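Housekeeping Skills, Unit 7: Folding Terry Towels

Read before the afternoon practical. Bring a towel you don't love.

Terry has no opinions until you try to fold it. Then it twists. Find both short ends first, lay the towel out long, and follow the hem with your fingers until you reach a real corner.
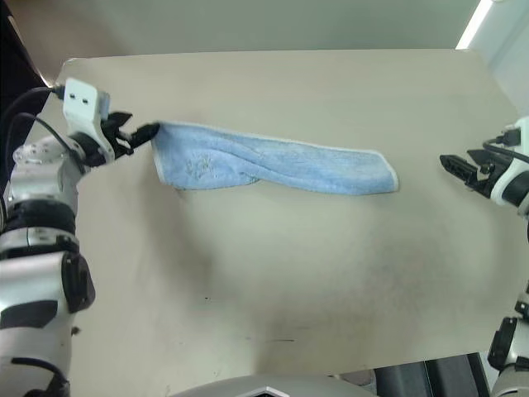

A corner is where two hems meet. A lump is where you gave up. Students confuse the two every June, and the linen closet keeps the evidence.

Take out the twist before you make any fold. Hold both ends, pull gently, and turn one end until the long edges run straight - shaking is allowed, snapping it at a classmate is not.

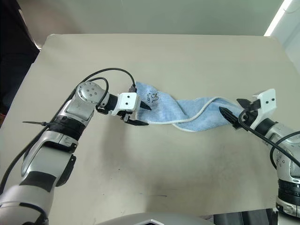
Fung-ping Wu would rather you rolled them, and points out that a roll hides a crooked edge. True enough, but the exam asks for thirds. Practice 2 before you leave, and put the tables back.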